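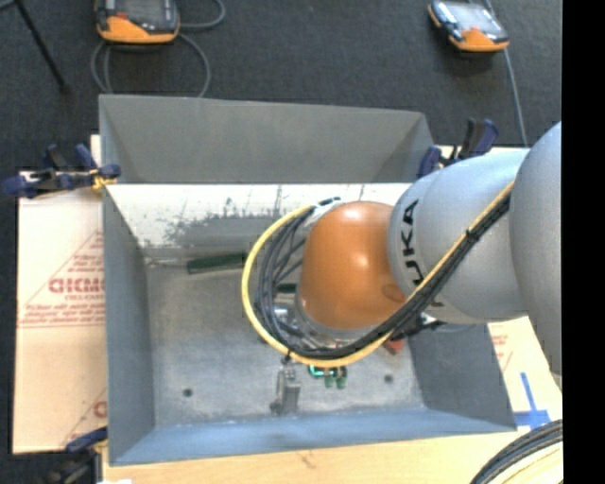

O braço KUKA por cima da caixa metálica, com as peças lá dentro.

Perguntas frequentes sobre a recolha de exemplos

Recebo sempre as mesmas perguntas por e-mail, por isso juntei tudo aqui. Sou eu que trato da recolha no projeto Cukora (a parte do treino do modelo fica com outra equipa, já lá vamos). Última atualização: 8 de junho de 2026.

O que é que vocês recolhem, afinal?
Tentativas de pegar em peças dentro de uma caixa. Cada tentativa fica guardada como um exemplo: a imagem da câmara fixa antes do movimento, a trajetória do braço, o ponto onde a pinça fechou e uma etiqueta a dizer se a peça saiu ou não. O modelo aprende com isso a escolher por onde pegar.

Quantos exemplos já têm?
Uns 700 validados. Há mais em bruto, mas só conto os que já passaram pela revisão!

E as tentativas falhadas, deitam fora?
Nem pensar! As falhadas valem ouro. Se eu só guardasse as boas, o modelo ficava convencido de que qualquer sítio serve para pegar. Só apago quando o registo está estragado: imagem em falta, relógios dessincronizados, esse tipo de coisa.

Porquê uma caixa de metal tão riscada?
Porque as caixas das fábricas são assim. Começámos com uma caixa nova e lisinha, e o modelo depois confundia qualquer risco com a aresta de uma peça. Gosto muito mais desta, com a parede do fundo toda esfolada.

Para que servem os grampos na borda?
Para a caixa não andar a passear em cima da mesa. Se ela se desloca uns milímetros entre tentativas, a calibração da câmara deixa de bater certo e lá se vai a tarde. Antes de cada sessão dou um abanão à caixa com a mão (com o braço parado, claro) e, se mexer, aperto outra vez.

Que peças usam?
Vai variando. Há barras compridas verde-escuras, umas peças verdes mais pequenas, outras de metal cinzento, uma ou outra vermelha. As compridas dão mais luta do que parece, sobretudo encostadas à parede, onde a pinça tem pouco espaço para entrar.

Quem arruma as peças entre tentativas?
Eu. Tiro tudo, volto a pôr e tento não pensar demasiado no assunto, que a mão tem manias e acaba por deixar as coisas sempre no mesmo canto. Desde abril uso uma folha de posições sorteadas pelo Aditz, o nosso programinha de registo, e a variedade melhorou imenso.

Os cabos não atrapalham a câmara?
Atrapalham, sim. O amarelo e os pretos fazem uma volta grande junto ao punho e tapam parte da caixa quando o braço está por cima. Por isso a imagem que entra no exemplo é tirada com o braço recolhido. As outras, durante o movimento, ficam só para consulta.

Quanto tempo dura uma sessão?
Duas horas, com pausa a meio. Já experimentei esticar e as etiquetas começam a sair trocadas. No melhor dia fiz 215 tentativas, mas não recomendo a ninguém.

Posso usar os dados?
Por enquanto só os parceiros, que são a Wadon e a Gbeho. Estamos a preparar uma versão aberta, ainda sem data. Se quiser ser avisado, deixe o e-mail no formulário de contacto.

Posso mandar peças minhas para experimentar?
Pode! Peço só que venham duas de cada modelo, limpas de óleo e com o peso indicado na embalagem. Escreva-me antes de enviar, para eu confirmar se cabem na pinça.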